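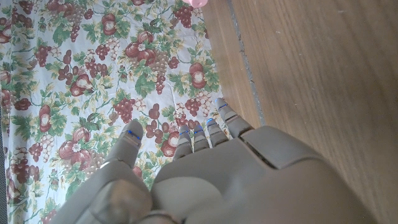 April 14, 2023. Back on the tabletop set for Prisoten after way too long fighting with the Kettler export script, and I have to say it felt good to just collect demos again! Today was all pick and lift, small household stuff, one object per episode. I kept the wrist view open the whole time, and with all five fingertip lights blue over that grape-and-pomegranate-ish cloth it's a lot busier than what we trained on in January, so I'm curious what the encoder makes of it. Njoroge bets it'll latch onto the red fruit print. I bet it won't care after 100 episodes or so. Loser cleans up the labels.

Running total for the set is 1,017 episodes. Of today's batch I threw out 12, mostly my own fault (I started recording before I'd settled my hands, then wandered). One was a real drop, and I kept that separately under `recoveries` because Ute Kuhlmann keeps asking for more of those.

Stuff I noticed while driving:

- Closing too early is still my worst habit. Come in slower, wait, then squeeze.
- Round things want a wider approach than I think they do. The piggy bank is nicest from the side, and holding it up with the snout facing left gives the head camera a clean look at it.
- Leave the other hand open and parked. If I fidget with it, the policy learns to fidget too (see the Driststead set, ugh).
- The little yellow car and the red-orange piece can stay out on the table as distractors. I like having something in between the hands that the model has to ignore.
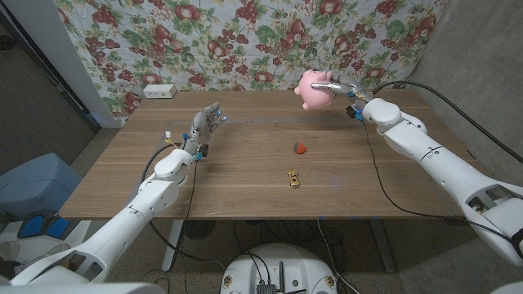
## Next time

Swap which arm does the lifting, we're lopsided. Episode 11 has a weird timestamp jump, so check it before anything goes up to Stonus. Also ask Njoroge if he wants the prompts as "pick up the pig" or "lift the pink bank," I used both, sorry!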